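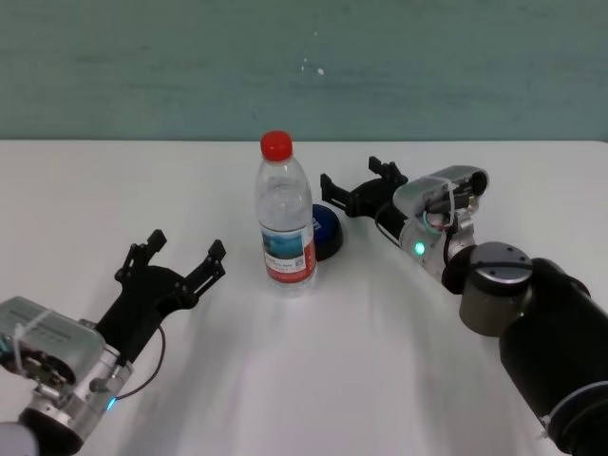 Figure 1. Test station with the clear bottle between the two open grippers, left arm nearer the camera.

Comparing Wrist Camera and Head Camera Guidance for Two-Finger Gripping of Transparent Objects

Student project report, Tallum programme in applied automation
Submitted by Nayeli Palacios and Rangi Ruddock
Supervisor: Selma Vidmar
August

1. Purpose of the project

The project was set by the Zotinham teaching laboratory, which wished to know whether its existing grasping controller could be used with clear plastic objects without the purchase of further sensors. Earlier student work at the laboratory dealt only with painted blocks and cardboard cartons. Transparent objects are harder, as the background shows through them and the edges found by the software shift with the lighting.

Two questions were agreed with the supervisor at the outset. The first was whether guidance from the wrist cameras gave better results than guidance from the head camera alone. The second was whether the answer differed between the left arm and the right arm, which are mounted and cabled separately.

2. Equipment

Both arms carry a black two-finger parallel gripper and a grey camera module above the wrist. The head camera looks down on the table from behind the arms. All motion was run through the Zupan controller, version 2, with its default speed limits left in place.

The main test object was a clear plastic water bottle with a red screw cap and a printed label around its lower half. A dark navy-blue round object with a domed top was placed behind it, to the right, so that part of it was hidden from the head camera. This arrangement is referred to below as the crowded layout. In the open layout the bottle stood alone.

The white table surface was kept for every trial. A dark mat was considered and would probably have helped the detector, but the laboratory's other users work on the white surface and the results were intended to be of use to them.

3. Method

We carried out 200 grasp attempts, divided equally between the two arms. Each arm's share was divided equally between the two camera settings and then between the two layouts. Before each attempt the bottle was returned to a pencil mark and the grippers were sent to their open starting positions on opposite sides of it.

An attempt was counted as successful if the bottle was lifted clear of the table and held for 30 seconds. If the bottle was knocked over or slipped, or if the controller stopped of its own accord, the attempt was counted as failed and the cause was written in the log. Only one arm moved at a time. The idle arm stayed at its starting position, as it would in ordinary use.

Images from all cameras were saved at the moment the fingers closed and once before the approach. After duplicates were removed, the set held 3,000 images. These were labelled by the authors with the Zillness annotation tool. Dušan Kolev checked a portion of the labels independently and his corrections were adopted.

4. Findings

Wrist camera guidance gave the more reliable grasp in both layouts. With the head camera alone, the software often placed the bottle slightly too far back. The red cap was found without difficulty in nearly every image, and the label in most of them, but the clear shoulder of the bottle was frequently missed. Where the controller aimed at the shoulder, it tended to close too early.

The crowded layout caused more failures for the right arm than for the left. The right gripper starts farther back on the table, close to the navy object, and on several attempts its lower finger touched that object during the approach. Moving the starting position upwards reduced the contact but lengthened the approach, and the change was not used in the recorded trials.

Shadows from the arms were a further difficulty. The detector at times treated the edge of a broad shadow as the edge of the bottle. Ysaline Pruvost, who maintains the laboratory lighting, fitted a diffuser for a short additional session. The first results were encouraging but too few to be included.

5. Limitations

One bottle shape was used throughout, always closed with its cap and always upright. The ribbed surface may have made it easier to hold than a smooth bottle would be. Grip force was fixed and was not studied.

6. Recommendations

The wrist cameras should be made the default source of guidance for clear objects at this station. The head camera should be kept for the first rough location of the cap. The right arm's starting position should be reviewed before any further work with more than one object on the table. A repeat of the trials with the diffuser in place is proposed for the next student group, using the existing log format.

Related reports
Finger pad wear on the Zotinham training arms
Zupan controller: notes on stopping distances
Labelling shared image sets in Zillness
Two-arm handover of cardboard cartons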